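4.3 Checking the wrist view in the simulator

Do this check after any change to the gripper model, the camera mount or the lighting file. It applies to the Jutemell cell as supplied with the Lendstead scene pack.

1. Close any running jobs and start the simulator from the Tromico panel.
2. Load the scene "bench_can". Wait for the status bar to turn green.
3. Set the physics step rate to 200 and the contact stiffness to 3000. Leave the other solver values at their defaults.
4. Press Home. The arm must stop moving before you go on.
5. Open the Wrist View window and drag it clear of the joint sliders.
6. Run the routine "grasp_hold". The arm closes on the can and holds until you press Release.
7. Compare the Wrist View with Figure 19. Both fingers should be in view at the bottom, one on each side of the can, with the rim in view above them.

Note: The lettering on the can reads upside down in this view. Do not rotate the camera to correct it. The grasp offsets are stored against the camera as mounted.

Note: Jagged shadow edges come from the low shadow map setting and do not affect the check.
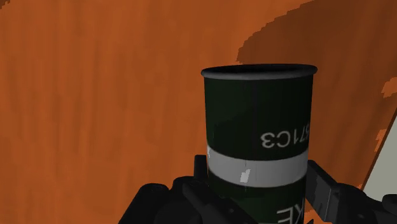

Figure 19. Wrist View during grasp_hold, green can between the fingers.

8. If one finger is missing from the view, open Mount Settings, choose Restore Centre and repeat from step 4.
9. If the can slips or shakes, check the values in step 3. If they are correct, reload the gripper model.
10. Press Release, then save the log.

Caution: Do not send offsets to the real arm while Wrist View shows fault 246. Clear the fault and run the whole check again.

Section revised December 7, 2019, F. Masson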